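Search stories
Enter a title or keyword

The Towel Money

We had put the money by in the blue cash tin first, and then, when the tin would no longer shut, in an account at the building society that my sister insisted on calling the Towel Money, although by rights it was for anything in the house that gave out. It had seen us through a new back step and a great deal of guttering. By the September I am telling you of there was enough in it to make us reckless, and when you have run a guest house at the wrong end of Harnbridge for as long as we have, recklessness takes the form of sending off for brochures.

The trouble was the wrists. Mine went first and then hers, within a winter of each other, as if they had talked it over. You wouldn't think there was much in a bathroom to hurt a person, but there is the wringing of the cloth, and the taps, and the scrubbing at whatever it is that toothpaste turns into overnight, and at the end of all that come the towels, which must be folded in half and in half again and then in thirds, with the edges tucked to the inside, the way our mother did them. She was very strict on thirds. She held that a guest who opens the door on a towel folded in thirds will forgive you the stairs.

We had a girl who came in for the mornings, and a very nice girl she was, but she went off to train as a dental nurse and we couldn't find another who would do the hours. So my sister wrote to Gultel.

I should say that I was against it. I had got as far as pricing a replacement for the Bozkurt, the big roller iron in the scullery, which our mother bought second-hand and which has a scorched smell to this day if you run it past teatime. My thinking was that a modern Bozkurt would take the weight off the sheets and we could manage the rest between us with a bit of strapping. My sister's thinking was that an iron can't clean a sink. She wrote this on the back of the envelope in which I had done my sums, and left it propped against the marmalade.

Gultel replied very civilly. They had a place over at Skinham where people in our line could come and see the thing at work, and would we like to bring a list of our requirements? My sister would. She spent two evenings on it. It began with "Must not startle guests" and went on to both sides of the paper, and I remember that near the bottom she had put "Thirds" and underlined it.

Skinham is an hour on the bus if you get the fast one, and we got the other one. We had sandwiches with us, and the list, and my sister had on her good coat. I'd pictured something with a glass front and a fountain. It was a unit behind a tile warehouse, with office chairs and carpet, and a young man with very clean shoes who gave us tea in proper cups and asked whether we had come far. At the other end of the room they had put up part of a bathroom, just standing there on the carpet like a bit of scenery, and I must say it was a good deal smarter than any of ours. My sister went straight to the worktop and ran a finger along the back of it.

"Marble pattern," she said to me, in the voice she uses for other people's curtains.
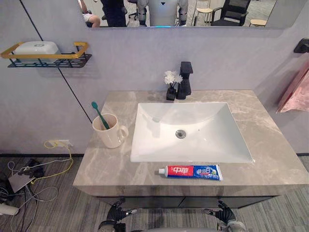

Photo: Gultel demonstration room, Skinham

The robot was already at the sink. I had expected to be frightened of it, and I was for as long as it takes to drink half a cup of tea, and then I found I was mostly looking at the flowers by the tap. They were artificial. Ours are always real, even in January, even if it's only ivy and a bit of something from the verge, and I felt we had the better of them there and was able to breathe out.

It had its two black hands held up in front of it, the way a surgeon does on the television when he has just washed, and it stood like that long enough for my sister to say, quite loudly, "Is it waiting for us?"

The young man said that it was working out where everything was. There was the mug with the toothbrush in it, and the tube of toothpaste lying along the front, and the soap box up on its little shelf, and it liked to be sure of each of them before it began.

"So do I," said my sister, and I could see that she was lost.

I'm the one who does the figures in our house, so while she drew her chair nearer I got out my pencil and asked the young man to tell me slowly. He was good about it. To have the machine outright was out of the question, he as much as said so himself, and turned the page over before I could see the number properly. To lease it was £2,665 a quarter, for a term of 30 months, which any child will tell you is ten quarters. Then there was £800 for the setting up, when somebody would come to Harnbridge and walk it about the place until it knew our bathrooms. I asked whether that was for each bathroom or for the lot. It was for the lot. I asked about stairs, and there he did look down at his clean shoes. The stairs, he said, were a conversation.

We have three floors. I wrote "stairs" on the envelope, and next to it I wrote what I thought the conversation would come to.

There was also a question of the electric, and of who would pay if it broke a mug, and of what would happen in the thirty-first month, when presumably somebody would come and take it away again just as we'd got used to it, like a foster dog. He had an answer for the mug. For the thirty-first month he had a leaflet. I put it in my bag with the sandwiches.

I will be fair to the young man, who I think had been told to sell us something and hadn't the heart for it. When I asked him what he would do in our place he looked round at the door before he answered. He said that if it were his nan's, he would have a new iron now and come back when they had cracked the stairs. Then he said, please, would I not put that on my list.

All this while my sister had said nothing at all, and when I looked round to see why, she was leaning so far forward in her chair that her hat was in danger. They had brought out the towels. Or one towel, anyway, a pink one, the very pink of the set our mother kept for the front bedroom, and the robot had hold of it.

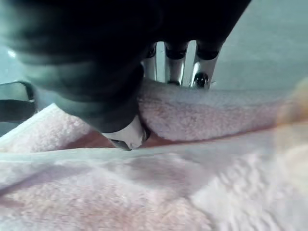 I don't know how long we watched. The tea went cold, I know that. You could see the pile of the towel give and come up again, and there was something so careful in it, so much like a person trying not to wake somebody, that I stopped doing sums. It went in half. There was a long pause, and it went in half again, a bit crooked, and my sister made a noise in her throat and put her hand out as though to help, and then took it back and sat on it.

"Now thirds," she whispered.

It didn't do thirds. It patted what it had, twice, and lifted its arms away, and that was that, a nice square towel with one corner poking out. The young man said that thirds could be arranged. It would want showing, that was all, and somebody would have to show it a good many times over, and very patiently, doing it with their own hands while it followed along.

"Whose hands?" said my sister.

"Well," he said. "Yours, I should think."

She looked at them. They were in her lap by then, in her gloves, with the strapping making a lump at the wrist. I thought she was going to cry, or be sharp with him, and I got ready for either. What she did was take off the gloves, one finger at a time, and ask if she might have the towel.

She shook it out and did it there on the marble-pattern worktop, next to the toothpaste. In half, in half again, thirds, edges to the inside. It took her longer than it used to. I don't believe she was showing the young man. She kept her eyes on the robot the whole way through, and explained each fold to it, and told it about our mother and the stairs, and when she had finished she turned the towel round so that it could see the good side.

We missed the fast bus home as well. We ate the sandwiches in the shelter at Skinham, and I told her what I'd worked out, which was that the Towel Money would cover the setting up and the first two quarters and leave us enough over for a tin of beans. I told her what the Bozkurt would cost. I told her what the young man had said about his nan, which I suppose was breaking a confidence, but I've never kept a thing from her yet and was too tired to start.

She chewed for a while. Then she said that she could see it was the iron, she had seen it was the iron since the young man looked at his shoes, and I wasn't to look so pleased. But she wanted a line put in the book. She wanted so much a month put by from the front bedroom, starting now, under its own heading, and she wouldn't hear of it being called the Towel Money because that was for guttering.

I asked her what I should call it, then, and she said she would think.

The iron came in a van and two men swore it down the scullery steps. It's a very good iron. It has a light that comes on, and it doesn't smell, and I miss the smell more than I'd have guessed. My sister does the sheets on it in the mornings with her sleeves rolled up, and I do the sinks, and the towels we leave until the evening and do together at the kitchen table with the wireless on, one end each, so that neither of us has to do all the turning.

I've noticed that she says it aloud now. Half, she says, and half again. She says it slowly and clearly, holding her end up to the light, and some evenings she makes me go back and do it over when I have rushed the edges. The heading in the book is still blank, though there's money under it, and every so often she asks me what the total has got to and then goes and stands at the bottom of the stairs, looking up them.

More short stories
The Lodger's Piano
Two Weeks Without the Lift
What the Milk Float Knew
A Quotation for the Roof
Saltwater Curtains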